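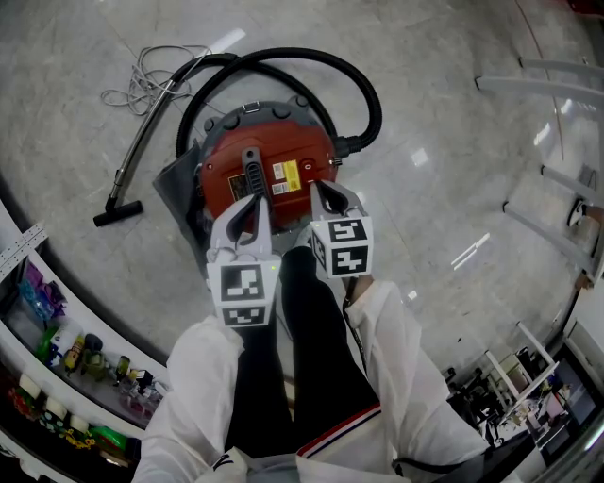 Tovent opened its training center to visitors in October, and I went along with Nazma Munshi from our HR team. The company has 326 employees and moved most of its onboarding to a chatbot last year. Tharindu Sheikh showed us the question log. New hires ask mainly about leave, shift swaps and expenses, some 50 questions a day. Anything the bot can't answer goes to a trainer – usually within the hour.

We sat in on a refresher course for 41 supervisors. The quiz part was slow, and two people had trouble logging in. Lunch was at noon. Nazma has asked for the price list.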